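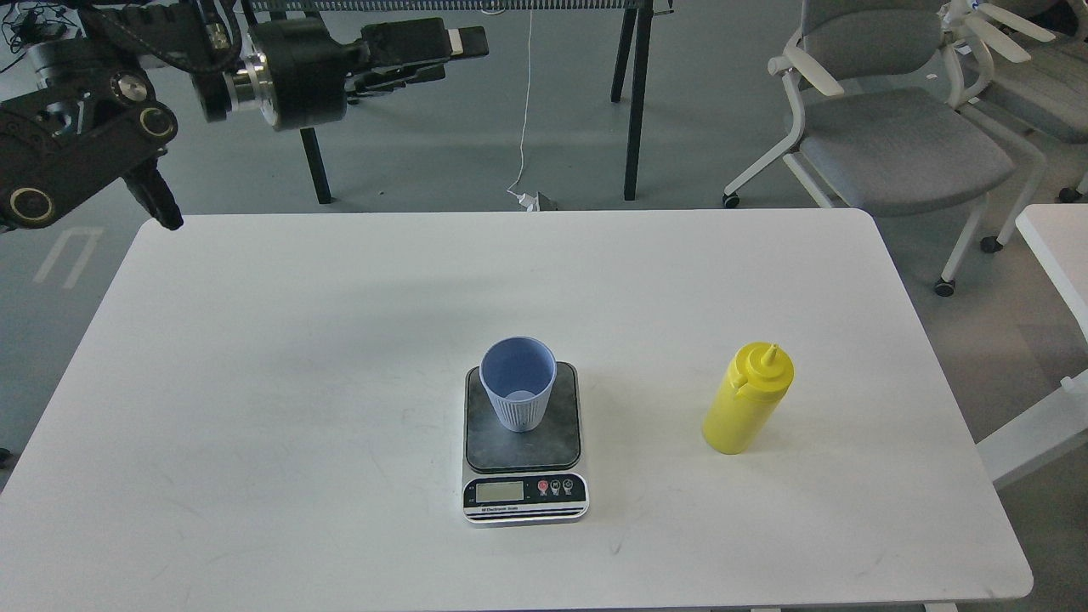 My sourdough has been coming out like a doorstop since December and I am running out of people willing to eat toast made from doorstops. A little background: I got a starter going last summer, fed it, loved it, baked with it almost every weekend, and for months the loaves were lovely – big, a bit lopsided, good crackly crust. Then we moved up to Beltau (3187 feet, and a very drafty old kitchen) and everything fell apart. I weigh everything, so I don't think it's the measuring. I have the usual kitchen scale with the red button on the front, and I stand a blue plastic cup on it for the small amounts, zero it out, and go from there. Same recipe as always. Same stubborn cook, too.

The recipe is the one on the back of the Bralano bread flour bag, with 282 grams of water and a good scoop of starter. I mix it after dinner, do the stretching and folding while I watch TV, leave it covered on the counter overnight, shape it in the morning and bake it in a lidded pot. In the old place that was all there was to it. By breakfast the dough would be trying to climb out of the bowl. Here I come downstairs and it looks exactly the way I left it, maybe a little sadder.

Things I've already tried, so nobody has to type them out:

Feeding the starter twice a day instead of once. It does get bubbly, just slowly, and it smells fine (sour, kind of like yogurt).

Buying a new bag of flour. No change at all.

Baking longer. This gave me a doorstop with a darker crust.

Baking shorter. Please don't do this, it was gluey right through and I ate it anyway because I was mad.

My sister-in-law says it's the altitude. My neighbor says it's the water, because her well does something odd to her coffee too. I looked up the altitude thing and every page I found said things rise faster the higher you live, and that is the exact opposite of my problem, so now I'm more confused than when I started.
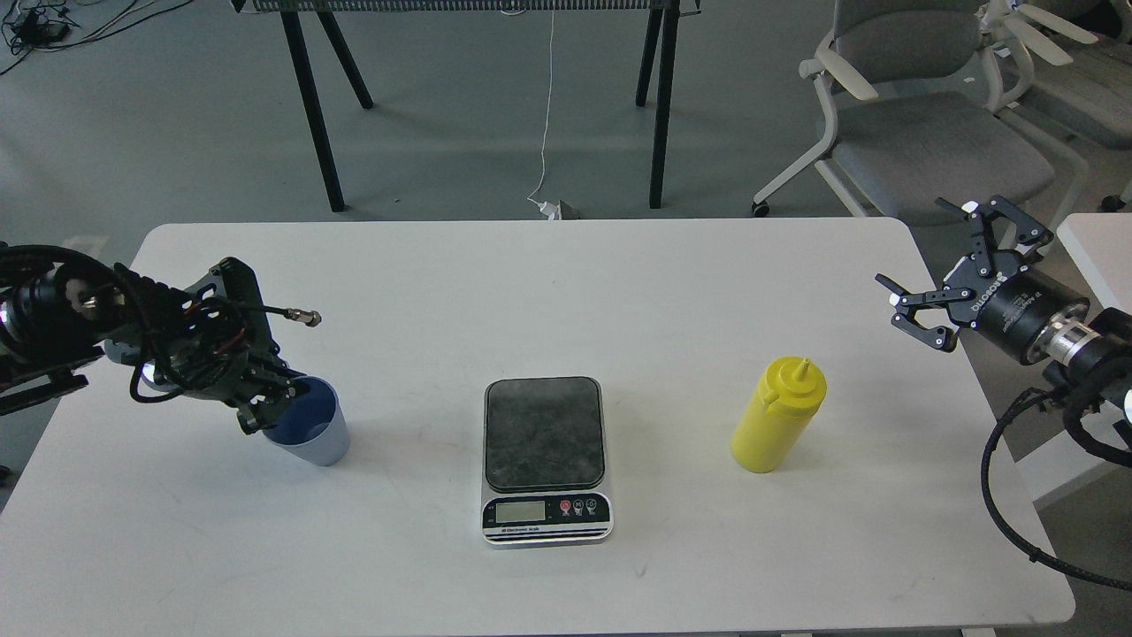
The other thing I keep reading is that I should "watch the dough and ignore the clock," and I get the idea, I do, but I have a job and two kids and at some point I need to go to bed. So if I leave it longer, how much longer? Until lunch? Until dinner? I left one going until I got home from work and that one had spread into a puddle, so clearly there is a point where it's too late, and I seem to sleep or work straight through it.

One more detail in case it matters. The inside of the loaf is tight and a bit damp near the bottom, and then there will be one or two enormous holes right under the crust, like a cave. You could keep a marble in there. The rest of the slice has hardly any bubbles.

Would really love to hear from anyone who bakes in a cold house. I'm not ready to go back to packet yeast yet but I'm getting close!

Asked March 2019 in Baking & Bread
Tags: sourdough, cold kitchen, dense bread, starter

3 answers

Top answer

Oh, I could have written this myself. I bake in a farmhouse where you can see your breath in the pantry, and the cave under the crust with the tight crumb below it is exactly what I used to get every winter. Your dough is underproofed. It hasn't had enough warm time for the yeast to do its work, so the few bubbles that are there blow up big in the oven and everything else just sits.

I wouldn't worry about the altitude yet. It does speed things up a bit, but a cold room slows them down a lot more, and in a drafty kitchen the cold wins. Also, if you mixed with cold tap water the way you did in summer, the dough started out chilly and then spent the whole night getting chillier.

What worked for me, in the order I'd try it:

Use warm water when you mix. Warm like a baby's bath, no hotter. This alone made a huge difference and it costs nothing.

Find it a warmer bed. Mine goes in the oven with the oven OFF and just the light on. My old Trorkach has a light that gets quite toasty, so I prop the door open with a wooden spoon. Yours may be cooler. Stick your hand in after an hour and see how it feels, and put a note on the front of the oven so no one preheats it with your bowl inside. (Ask me how I learned that. Goodbye, plastic wrap. Goodbye, dough.)

Move part of it into a straight-sided container. I fought this one for years because I liked my big bowl, but you cannot judge a rise in a wide bowl, you just can't. Pinch off a bit of dough after mixing, press it into a little straight glass, put a rubber band at the top of it and leave it next to the bowl. When the bit in the glass has gone well up past the rubber band and has a domed top, shape your loaf. If it's flat on top or sinking, you waited too long and that's your puddle.

As for sleeping: turn the whole thing around. Mix it in the morning on a day you're home, let it rise during the day when you can peek at it, shape it in the evening and put the shaped loaf in the fridge. It can stay there up to 32 hours and be perfectly happy, and then you bake it whenever you've got the oven free. That was the bit that made it fit around my kids. I bake straight from the fridge, cold dough into a hot pot, and it's much easier to slash that way too.

Keep going, you're closer than you think. A starter that bubbles and smells like yogurt is a perfectly good starter.

Comments on this answer

The glass with the rubber band is brilliant, I feel silly for not thinking of it. Does it matter that the small bit might warm up faster than the big bowl? – original poster

A little, yes, it'll run slightly ahead of the bowl. Keep them side by side and give the bowl a few extra minutes. You'll get the feel for it. – answerer

Second answer

I'd look at the starter first. Bubbly isn't the same thing as strong. After a feeding it should at least double, and you should be using it when it's at the top, before it drops. If yours takes all day to get there then feeding it twice a day may be making it worse – you're thinning it out before it's hungry.

Go back to once a day, keep it on top of the fridge, and swap a spoonful of the white flour for whole rye. Rye wakes up a sleepy starter like nothing else. I get a small bag from Heinonen, the baking supply place, but anybody's rye will do. Give it five days before you judge it.

Also 282 grams of water might be a bit much if you changed flours at any point. Hold some back and add it at the end if the dough feels stiff. Wet dough in a cold kitchen is no fun for anyone.

Comments on this answer

Second the rye. Mine went crazy and got all over the shelf.

Third answer

just use yeast?? a pinch of instant in with the sourdough and it works every time, i've been doing it for years and everybody raves about my bread. purists can come after me. could be the well water tho, mine has a softener and i always use bottled for baking

Update from the original poster

Okay, I'm back, and I have eaten so much bread. Thank you all!

I did the warm water and the oven light first, without changing anything else, because I wanted to know which thing fixed it. The very first loaf was better. Not gorgeous, but you could tell it had been alive at some point. My oven light isn't as toasty as the one in the first answer, so I put a pan of hot water on the rack underneath and swapped it out once before I shaped.

Then I did the rye. I was skeptical about only feeding once a day, and the first couple of days it looked worse and I nearly came back here to complain, but it perked right up after that. It goes up and it stays up for a while now. It used to sort of burp and quit.

I did check my weights again while I was at it, since someone at work swore it had to be that. I weighed the water, poured it into the bowl, then weighed it all over again from scratch, and it came out the same both times. So my scale and my cup are off the hook.
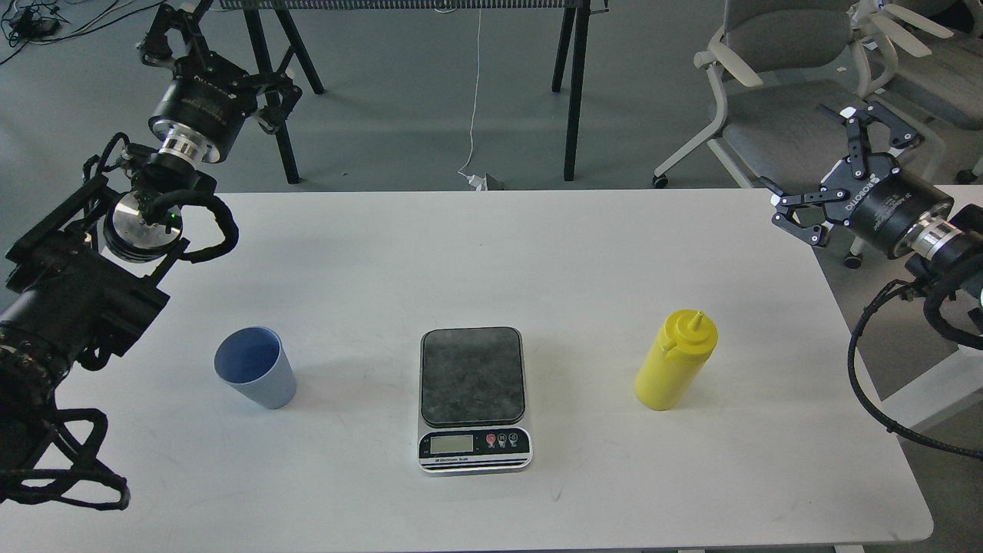 The blue cup and the kitchen scale.

The biggest change for me was turning the day around. I mix after breakfast on a day off, the dough lives in the oven with the light on, and the shaped loaf goes in the fridge after the kids are in bed. I've baked it the next morning and I've baked it the next evening and I honestly prefer the evening one, it's a bit more sour and the crust gets those little blisters all over it.

Still a cave now and then near the top. I think I'm leaving air in when I shape it, because it's only on one side and that's the side where I get lazy with the folding. If anyone has a good trick for shaping a wet dough without getting it up to your elbows, I'd love to hear it. I've been using plenty of flour on the counter but then the seam doesn't want to stick.

And to the third answer – I did try your pinch of yeast on a rushed day when people were coming over for soup. It was good! It rose like mad and I had to shape it before I was ready. I'm keeping that one for emergencies.

Comments on this update

Wet hands and a bench scraper, and go easy on the flour. Only flour the side that touches the counter, then flip it so the sticky side is on the inside of the fold. The seam will stick to itself.

So glad it worked! Save the doorstops for breadcrumbs, by the way. Slice them thin, dry them out in the oven after you've finished baking, and bash them up. They keep for ages in a jar.

Does the pan of hot water make the oven too steamy? Mine got a drippy lid and a wet dish towel.

I keep a plate over the bowl so the towel never gets wet. The plate does drip a bit when I lift it off. – original poster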